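Swift boxes on a north gable, entrance height and call system

Stenamdale Wildlife Forum > Birds > Nest boxes and recording

gablewatch
Jun 28, 2022
I have 3 swift boxes under the eaves on a north-facing gable, fitted last October. Entrance holes are on the underside, close to the wall. Screaming parties pass at roof height most evenings but I have had no wall contact so far. I am playing calls through a small Doltell speaker fixed between the first and second box. Questions: is the volume likely to be the problem, and is it worth carrying on this late in the season?

tarn_end
Carry on until they leave. The birds going past low now are mostly non-breeders looking for a site for next year, so this is the useful part of the season. Early morning is better than evening. I run mine for 90 minutes after sunrise and again before dusk.

As for volume, if you can hear it clearly from the pavement it is loud enough. File quality matters more. A heavily compressed recording loses the top end and the birds seem to ignore it.

mossback
I disagree about volume. My boxes sat unused for two summers with the speaker turned low. I turned it up and had birds clinging to the wall within the week. One site proves very little, I know, but I would try it before changing the file.

What is the clear drop below the entrance? A porch roof or a climber directly underneath will put them off.
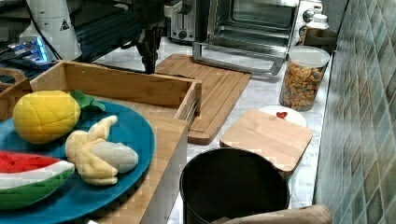 gablewatch
Clear drop is the full height of the wall, no porch, nothing growing on it. There is a telephone wire crossing at an angle, a bit below the boxes. The file is whatever came with the Adilier box kit, bit rate unknown.

tarn_end
The wire is worth looking at. They come in fast and from below, so anything crossing the approach is a hazard. Watch which side they pass on. If they always keep to the side away from the wire, move the speaker to the box at that end.

Replace the file in any case. Mine is a 300 second loop with gaps in it — continuous calling annoys the neighbours and gains you nothing.

hedgerow_k
Has anyone checked the hole size on those kits? I had one from Shih where the slot was cut tall enough for starlings, and starlings duly took it. I screwed a plate across to reduce it.

mossback
Same here with sparrows, though no plate will keep those out. I leave them to it. Swifts will sometimes evict them.

hedgerow_k
Sometimes. More often the sparrows fill the box with straw and the swifts can't get to the back. I block mine until the first swifts are over the village.

gablewatch
Slot measured and it is well under starling height. Speaker goes to the far box tonight, new file when I can find a decent one. Will leave the volume alone for now so that I am only changing one thing at a time.

mossback
You are changing two.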